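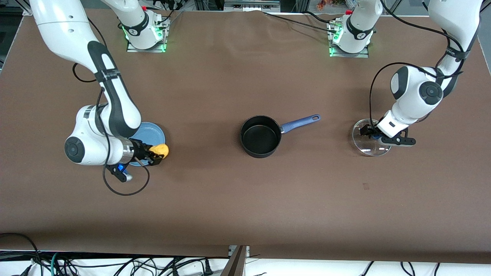 Are the robots taking over the kitchen jobs at Dralletard?
They're taking the boring bits, and the people who used to do those bits now do something else here.

Hi, I'm Cường Quách, and I look after the kitchen side of the business. We send out 2000 meals a day from our Jerthorpe site, and for years that meant somebody stood at a bench plating and lidding until their wrists gave out (mine did, twice!). Now we're teaching pairs of arms to handle food, plates and pan lids, and our cooks are the ones teaching them.

Gündoğdu, our training program, has put 5 of our kitchen hands through so far, all on full pay. Shifts start at 6 am now instead of 4, which my family is pretty happy about. Some of the crew still reckon they're faster than the arms, and they are, by a mile.

Want to come and have a look? We open the test kitchen to visitors every May, and there's usually soup.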